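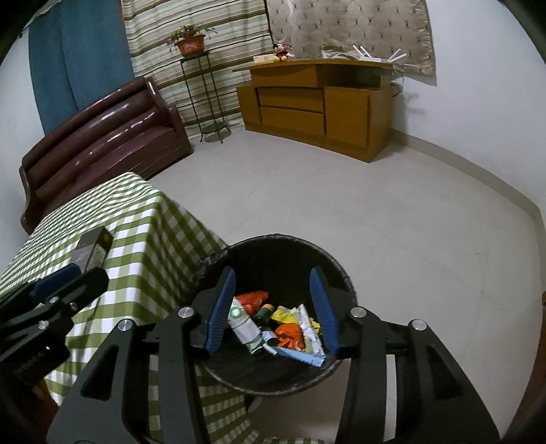

Chapter 2
Reading the Fixture List

I came to sports scheduling by accident. One February I was helping out at Fencombe, a women's rugby side in the lower leagues, and Shona Hollis handed me the draw for the rest of the season and asked if I could "just check it looks fair". I said yes, of course. I had no idea what fair meant! I looked to see whether we had as many home games as away games, we did, and I handed it back.

What I'd missed was the order. We had four away trips in a row, one of them up to Skaltton (27 miles further than the next longest), and then a run of home games in the very weeks when our pitch was usually under water. Same number of home and away, and still a rotten draw. Shona spotted it in the time it took her to drink a cup of tea.

So in this chapter we're going to learn to read a fixture list properly, the way a coach reads it. I'd like you to have a real one next to you as you go. Any sport will do, as long as every team plays every other team at least once. If you haven't got one handy, use the Fitzgerald League draw at the back of the book, which has up to 80 matches in it depending on which version of the cup you add in. It's a bit of a beast, but you'll get to know it.

We'll begin with breaks. A break is when a team plays two home games running, or two away games running, instead of swapping over each round. That's all it is. You can't get rid of them altogether in a full league season (I'll show you why in 2.3, and it's a lovely little proof, so please don't skip it), but you can choose who gets them and when.

After that comes travel, and then rest days, which is where the arguments start. Aqeel Sethi and Noemi Mahmoud have both drawn up league seasons for years and they still can't agree on whether a Saturday match after a midweek cup tie should count as short rest. I've put both their views in 2.5 and I've tried to be even-handed, though you'll probably guess whose side I'm on.

Before you start

Take a pencil and go down your list one team at a time. Write H or A for each round, in a single line. Circle every place where the same letter comes up twice together. Keep that sheet, as we'll be using it again in 2.1.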